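**Viklund hand-held gripper, pivot-linkage fingers**
In stock, Joltdale counter. Updated 12 April 2021

Black angular fingers with cutouts, ridged blue pads. You hold it, you squeeze, it grips. Camera mount incl. Sold singly or as a pair.

Pads come in two hardnesses:

- Soft: cartons, bags, anything that creases. Ships fitted
- Firm: tools, tins, glass. Extra, 5 min swap, hex key in the box

Ieuan and Gilang have been trying it against the Fliltside parallel jaw on kitchen stuff. Packaging mostly, as thats what people keep asking us about.

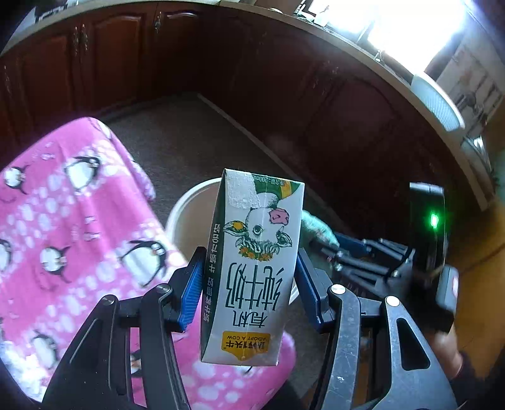
Milk carton first, then a crumpled plastic bag.

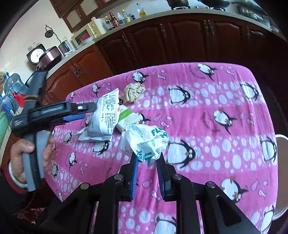 Short version: Viklund better on thin and floppy, Fliltside better on heavy. Rated load here is 600 g, don't push it. Fliltside will take more but the jaw is wide and you end up chasing the corner of a bag round the table. Gilang prefers the Viklund for long sessions, Ieuan says the handle is too fat for small hands. Try both if you can get in to the shop.

**Specs**

- Opening: 63 mm max
- Load: 600 g
- Pads: replaceable, pack of 20
- Colour: black, blue pads. No other colours, please stop asking
- Warranty: one year, pads not covered

Check the pivot screws after the first week, they can work loose. Blue threadlocker, not red!! Pads wipe down with a damp cloth, no solvents.

Old stock from January has the shorter cable, marked down while it lasts. Gillwood pick up by arangement, ask for Njål. Firm pads are on back order.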